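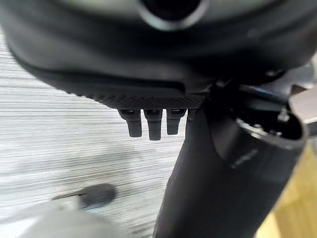
Part two of the home network cleanup. Last time I mapped the cables. This time I went after the backups, which had been running every night since August and which I had never once tried to restore.

The setup is plain. One small server under the stairs, two disks, a nightly job that copies the home folders and a weekly job that copies everything. The server is named Jotumau. The second machine, Trondico, sits at my brother's place and pulls a copy over the line after midnight.

I picked 49 files at random from the photo archive and restored them to a blank disk. 42 came back with matching checksums. The other seven had the right names and the right sizes but different contents. All seven had been edited while the nightly job was reading them, so the copy held the first half of the old version and the second half of the new one.

The fix is to take a snapshot of the volume first and copy from the snapshot. My file system supports this and I had not turned it on. The script grew by four lines.
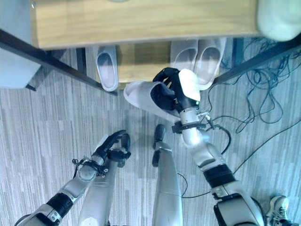
Thịnh La wrote in to say that a snapshot only helps if the program has flushed its data to disk, and that a database needs to be paused or dumped before the snapshot is taken. Correct. I have one small database, for the recipe index, and it now gets dumped to a text file at 1:15. The snapshot runs at 1:30.

I then compared the full file list on both machines. Jotumau had 1,862 files in the documents tree. Trondico had 1,475. The gap came from an exclude rule I wrote to skip cache folders. It matched any path with "cache" in it, including a folder of scanned letters named "geocaches and trips."

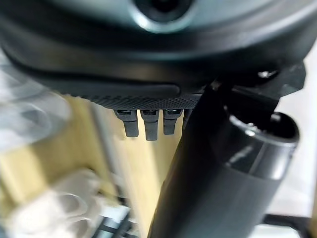

The rule now matches whole folder names only, and the counts agree. I also added a monthly job that restores a random sample and mails me the result, pass or fail. If no mail arrives by the second of the month, I check by hand.

Still open: the key for the encrypted copy exists in two places, both in this house. Murray Landry has offered a drawer.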